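Stripping old paint from a galvanized tank, what removes it without killing the zinc?

Posted by Purkdale in Metalwork and Finishing
14 replies, showing the 3 highest rated

I have a galvanized steel stock tank, 170 liters, that someone before me painted inside and out with what I believe is ordinary alkyd enamel. The paint is peeling in sheets on the outside and in flakes on the inside. I want bare galvanizing again, then a proper primer and topcoat on the outside only. The inside will hold rainwater for a garden, no fish and no animals.

I tried a wire cup on an angle grinder on one small patch. It took the paint off but left the metal shiny in a way that makes me think I went through the zinc. I stopped there. A paint stripper from the hardware store label says "not for galvanized surfaces" with no explanation. What is the correct method, and how do I check whether there is still zinc on the patch I ground?

Skarneo

Stop using the wire cup. A knotted cup at grinder speed will cut through a thin zinc layer in seconds.

The label warning is probably there for the caustic type. Zinc is attacked by both strong acids and strong alkalis, so lye strippers are out, and so is muriatic acid. A solvent or benzyl alcohol gel stripper with a near-neutral pH is the usual choice. Check the safety data sheet for the pH, as some benzyl alcohol products are made acidic or alkaline to speed them up. Lay it on thick, cover with plastic film, leave it for the time on the can, then lift with a plastic scraper. Expect to do the inside corners twice. Rinse, dry the same day, and do not stack anything wet against it or you will get white rust.

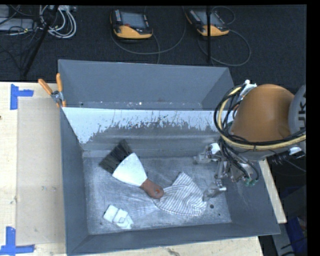 For the ground patch, the test is a drop of copper sulfate solution. Bare steel turns copper colored almost at once and bare zinc turns black. Clean the spot with acetone first, otherwise leftover paint binder or wax from the stripper will block the reaction and you will read it wrong. Do not judge by color alone: the front bin has a wall that goes from pale bluish white at the top to darker gray below a ragged line, and a change like that could be coating, residue or wear. Put a drop on each side of the line. Wash the drops off with plenty of water when you are done, away from drains and plants.

If the patch is down to steel, use a zinc-rich cold galvanizing compound at 90 percent or more zinc in the dry film.

Nultard

Just heat gun it. Alkyd comes off easy. I did a feed trough in an afternoon and it was fine.

Ozan Tekin

I would not use a heat gun until the paint has been tested for lead. The age of the tank is not given. If lead is present, dry scraping and sanding are also out, and the residue from the gel has to be bagged according to local rules.

On priming: alkyd over zinc is very likely why the old coat failed. The oils react with the zinc and form a soap layer at the interface, and the film lets go in sheets exactly as described. Use a waterborne acrylic or a two-part epoxy primer rated for galvanized steel. Degrease with a mild detergent, rinse, and scuff lightly by hand with a gray nonwoven pad. Wait for the surface to dry completely, seams included. With an epoxy, keep the metal above 10 degrees C for the full cure, overnight included, unless the data sheet gives a lower limit.

Keep the zinc repair compound off the inside if the water will go on anything edible, unless the maker states it is suitable.

Purkdale (original poster)

Copper sulfate test done at 4 points. Three black, one copper, the copper one being the ground patch. Lead swab was negative. Gel stripper is on order.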